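Open Day at the Jenamik Household Tasks Lab — photo page

Posted 05/09/2024 by Siwan Rowlands

Quick one, typed up on the train. Went to the Jenamik open day with Yusri and Chukwuemeka, got back late, promised everyone this page would be up before the weekend and then lost my notes twice. So it's notes from memory plus what Yusri wrote on the back of the program.

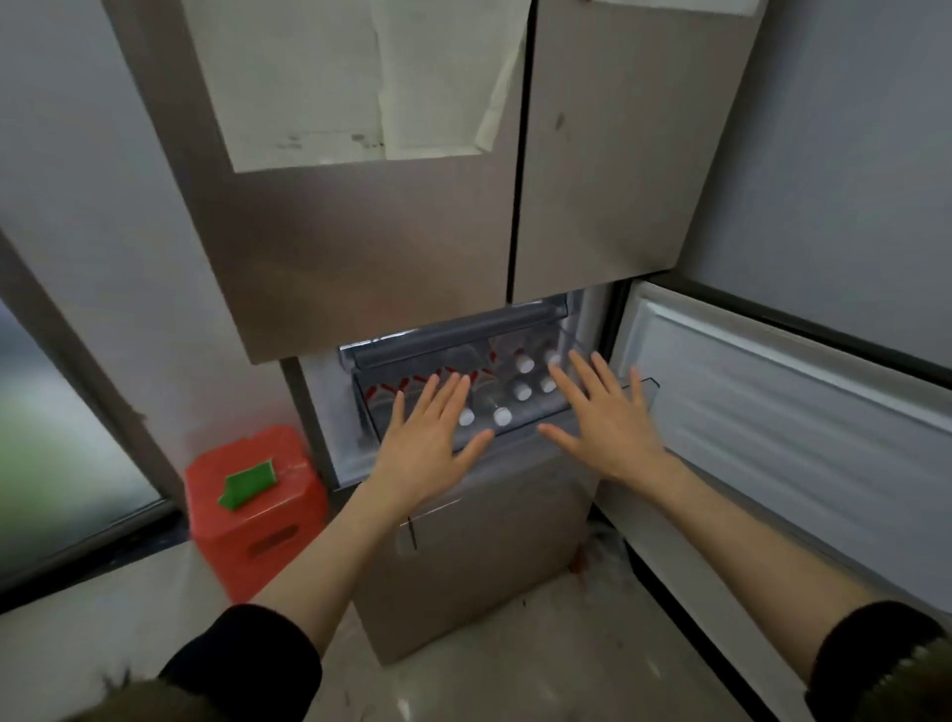 Doors opened late. Line down the stairs, name badges run out before we got to the desk, so I was "Guest 17" all day. Fine by me. Mirta Maldonado did the welcome talk — short, no slides, thank you Mirta. Her group works on getting robots to do kitchen chores and putting-away chores, and the whole day was built on that. Kitchen first, then the sorting bench, then the Haltovis people with the arm, then coffee.

The kitchen part was my favorite and I'd have stayed there. Regular fridge, French doors up top, champagne-beige finish, a clear bin full of upright bottles in the middle compartment. Red plastic stool next to it with a green sponge on top. Very normal looking, and that's the idea, Mirta said. They want the messy home version and not a lab bench.

What the task is: get the bin out, get it back in, don't knock the bottles over. Sounds like nothing. Chukwuemeka asked why start with a bin and not a single bottle and got a long answer about two hands having to agree with each other. One side pulls a bit early and the bin goes crooked and jams. Anybody with an old freezer drawer knows this already.

Also clear plastic is hard. The cameras look right through it and the software grabs for whatever is behind. I wrote "see-thru = trouble" and underlined it so it must of been important.

Some numbers, since people asked me last time. They have 1810 recorded runs of kitchen tasks so far. Goal was 400 for the first year, so they're way past that. Fridge ones are the slow ones. Lots of opening and closing, and everything has to be set back up in between.

Sorting bench next. Hipólito Alarcón runs it. Bins of mixed parts from Lodent, a two-finger gripper, a conveyor the length of a dinner table. It dropped 3 parts while we watched and Hipólito said each time "good, that one goes in the report." He was the best talker of the day — let the kids from the Orellana school hit the stop button as often as they wanted. Which was often.

Haltovis demo ran over. Nice arm, quiet, folded a towel in what felt like forever. Yusri liked it more then I did. His note says "corners!!" and an arrow, no idea. He's promised to explain in the comments.

Q&A, the bits I caught:

Do they plan to sell anything? No. The lab publishes, other people build.

Would it work in my kitchen? Not yet. Mirta was very straight about it. New fridge, new handles, new lighting, and it has to learn a good part of it over again.

What happens with glass? They practice with stuff that can fall first. Glass later.

Can students come and help record? Yes, there's a sign up sheet, ask at the front desk. Training takes an afternoon. Chukwuemeka put his name down before the answer was finished.

Coffee was good, sandwiches gone by the time the second group got in. If you're going next time go in the first group. Parking behind the building is permit only, use the side street.

Next open day is in December, date not set. They want to have the dishwasher station running by then, and a bigger room for the kitchen, it got tight in there with everybody leaning in to look.

Thanks to Mirta and Hipólito for putting up with us. If I spelled your name wrong tell me and I'll fix it. Yusri has the leftover programs if anyone wants one.

— Siwan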